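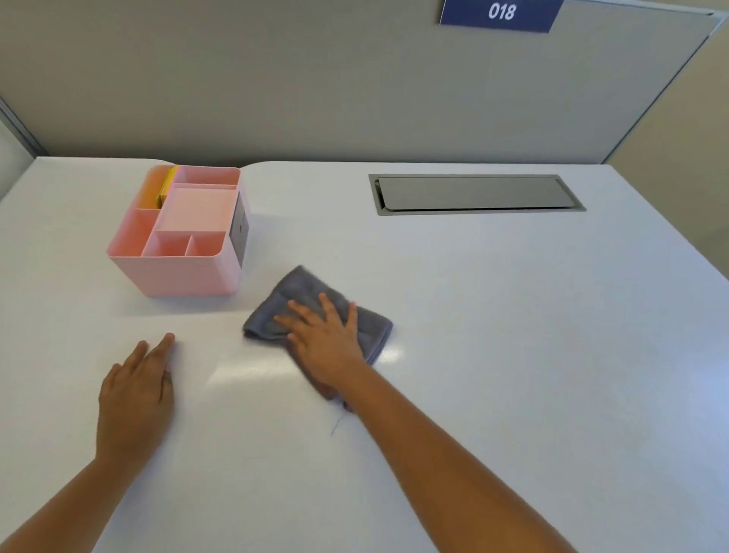

Moving desks this month, so a thread on getting a used desk ready for the next person. We're handing back 19 of them on our floor and I've been put in charge of the wiping. Before anything gets wet I push whatever is left on top over to one side. On 018 that was the pink organizer with the sticky notes standing up in the back of it, and it went to the left so the middle and right were clear for the gray cloth.

First thing is dry. Fold a microfiber cloth in four and go over the whole top once to pick up dust and crumbs. If you spray first you get gray paste in the corners by the partition and you'll be at it twice as long.

Then damp. Warm water and a little dish soap, cloth wrung out hard. Back to front, one strip at a time. Turn the cloth to a clean side when it starts to drag.

Keep your other hand flat on the desk. These tops sit on a Hevard frame and the older ones shift if you lean on one side.

White tops show everything. Pen marks mostly, also cup rings, and the gray rub where a laptop has sat in the same spot for years. Soap gets the rings. The rub comes off with a melamine sponge if you go lightly. Press hard and you leave a dull patch on a glossy top, and I have done that on one desk already. It's near the wall and I'm hoping it gets a monitor put on it.

Pen: a dab of rubbing alcohol on a corner of the cloth, hold it on the mark for a few seconds, wipe once, move to a clean bit of cloth. If you scrub in circles it turns into a blue cloud. Permanent marker takes two or three goes.

We had a bottle of Lilora surface spray in the supply closet. It smells fine but it left streaks on the white so I went back to soap. It's good on the phones.

Cable grommets. Open the lid. Please open the lid. I've had staples, a SIM tray, hair, and a lot of cracker out of these. Vacuum with the narrow nozzle, then a cotton swab along the rim. Don't run a wet cloth over it with power plugged in underneath.

If the lid won't sit flat again, check for a cable caught under the hinge. If it's bent, leave it and put it on the list. Takumi Hirano in facilities has a box of spare lids and would like to be asked before anyone goes looking for it.

Partitions: lint roller. The fabric holds on to dust along the top edge and in the corners. I used a damp cloth on one in August and it dried with a tide mark, so roller only. Metal trim gets the same soapy cloth as the desk.

Organizers and trays. Take everything out, rinse in the kitchen sink, stand upside down on a towel. The small compartments are where the dirt is. An old toothbrush does it. Dry pens that don't write go in the trash, and sticky notes with writing on them go in the shredding bin.

Time per desk is nearly 15 minutes if it's been looked after. The worst so far took 40. Somebody had taped a calendar straight onto the top and the glue had gone hard. Cooking oil, ten minutes, plastic scraper, then soap to get the oil off.

Gonçalo Ramalho asked if we should be using disinfectant wipes. We do, at the very end, on the front edge and the chair arms. They don't clean a dirty desk, they just make it damp.

Cloths: wash hot, no fabric softener. I'm going through four a day.

Still to do are the desks along the window, and those have the blinds to deal with as well. If anyone has a method for fabric blinds that doesn't involve taking them down, let me know.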